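Grabar demostraciones con pinza de mano: guardar una caja alargada en una cesta

Guía práctica – Cindeo, documentación de recogida de datos

Esta guía describe el procedimiento para grabar demostraciones manuales de una tarea de tipo coger y colocar. El operador sostiene la pinza, ejecuta la tarea con ella y el sistema registra el vídeo de la cámara, la trayectoria de la herramienta y la apertura de los dedos. No interviene ningún brazo robótico en esta fase. El mismo procedimiento es válido para sacar la caja de la cesta y dejarla sobre la mesa, con los cambios que se indican en el paso 6.

Requisitos previos

Pinza de mano con dedos paralelos y cámara solidaria al cuerpo. Estación de grabación con Brutusus instalado. Superficie de trabajo clara y mate. Una cesta de malla metálica y un objeto alargado y rígido, por ejemplo una caja de film de cocina. Al menos 300 GB libres en el disco local si se va a grabar una sesión completa.

Paso 1. Preparar la superficie

Cubra la zona de trabajo con una lámina blanca. Las vetas de la madera ayudan al seguimiento visual, de modo que conviene dejar a la vista una franja del tablero en alguno de los bordes. Una lámina sin ninguna referencia en todo el campo visual provoca pérdidas de pose, sobre todo cuando la pinza desciende y el objeto ocupa poco espacio.

Alise los pliegues marcados. Los leves no afectan. Fije las esquinas con cinta por la cara inferior.

Coloque la cesta de forma que la pared larga quede orientada hacia el centro de la lámina. No la alinee con los bordes de la mesa en todas las series: cambie el ángulo cada 13 episodios y anótelo en el campo «disposición».

Paso 2. Calibrar la apertura

Abra los dedos por completo y pulse «Máx.» en el panel de apertura. Ciérrelos hasta que las caras interiores hagan contacto y pulse «Mín.». Repita el ciclo tres veces. La lectura normalizada debe ir de 0 a 1000 sin saltos. Si la curva presenta un escalón, revise las articulaciones del varillaje antes de continuar – una holgura en un pivote aparece en los datos como un cierre en dos tiempos y no se puede corregir después. 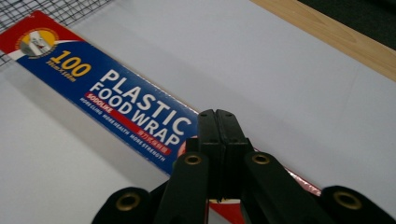 La calibración se realiza al comienzo de cada sesión y siempre que se cambien los dedos. No es necesario repetirla entre episodios. El archivo resultante se guarda en la carpeta de la sesión con el nombre «apertura» y Brutusus lo aplica a todas las grabaciones posteriores hasta que se genere otro.

Paso 3. Definir el estado inicial

El episodio empieza con la caja apoyada en la mesa y los dedos fuera de contacto con ella. Varíe la orientación de la caja: paralela a la cesta, perpendicular y en diagonal. Varíe también la distancia. Evite las posiciones en las que la caja toque la malla, salvo en la serie de casos difíciles, que se etiqueta aparte.

Mantenga la pinza inmóvil durante un segundo antes de iniciar el movimiento. El algoritmo de localización utiliza ese intervalo para estabilizar la estimación de la unidad inercial.

Paso 4. Ejecutar el agarre

Acerque la pinza desde arriba con los dedos abiertos. Oriente el plano de cierre de manera transversal al eje largo de la caja y busque la zona central. Un agarre cercano al extremo hace que la caja bascule al levantarla, y el peso del rollo agrava el efecto.

Cierre de forma continua. No corrija la posición con los dedos a medio cerrar: si el primer intento no es bueno, abra del todo, retroceda y vuelva a entrar. Las correcciones completas son aprovechables para el entrenamiento; las vacilaciones a media apertura no lo son.

Si la caja es de cartón fino, detenga el cierre cuando note resistencia. Las paredes deformadas cambian el ancho del objeto entre episodios y obligan a sustituirlo.

Paso 5. Trasladar y soltar

Levante la caja por encima del borde de la cesta antes de desplazarla lateralmente. Gírela en el aire hasta que su eje coincida con el lado largo. Descienda, apoye y abra. Retire la pinza en vertical – los pivotes exteriores se enganchan con facilidad en la malla si la salida se hace en oblicuo.

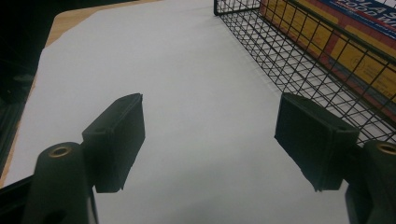

Termine el episodio con los dedos abiertos y separados de la cesta. Espere otro segundo y detenga la grabación con el pedal. Si utiliza el botón del cuerpo de la pinza, la pulsación introduce una sacudida en los últimos fotogramas; en ese caso active el recorte automático de cola.

Paso 6. Tarea inversa

Para la extracción, el estado inicial es la caja dentro de la cesta y el final, la caja sobre la lámina. Cree una tarea distinta en Brutusus. No grabe ida y vuelta en un mismo episodio, aunque ahorre tiempo: la segmentación posterior no distingue bien el instante de la suelta del inicio de un nuevo agarre.

Paso 7. Revisar y exportar

Una serie consta de 100 episodios válidos por tarea. Al cerrarla, abra la vista de revisión y compruebe lo siguiente:

Continuidad de la trayectoria, sin saltos de pose.
Sincronización entre el vídeo y la señal de apertura.
Presencia del objeto en la imagen durante el acercamiento.
Etiqueta de disposición rellenada.

Marque como descartados los episodios defectuosos, pero no los borre. Exporte después en formato Umura, con la casilla «incluir descartados» desactivada.

Problemas frecuentes

La pose se pierde al bajar hacia la mesa. Aumente la iluminación o reduzca la zona cubierta por la lámina.

La apertura no llega a cero con los dedos cerrados. Repita el paso 2 y compruebe que no hay restos de cinta en las caras interiores.

El exportador rechaza la serie. Suele deberse a un episodio sin archivo de apertura asociado. Las pinzas con dedos Ó Ceallaigh requieren además seleccionar su perfil en la configuración de la herramienta antes de exportar.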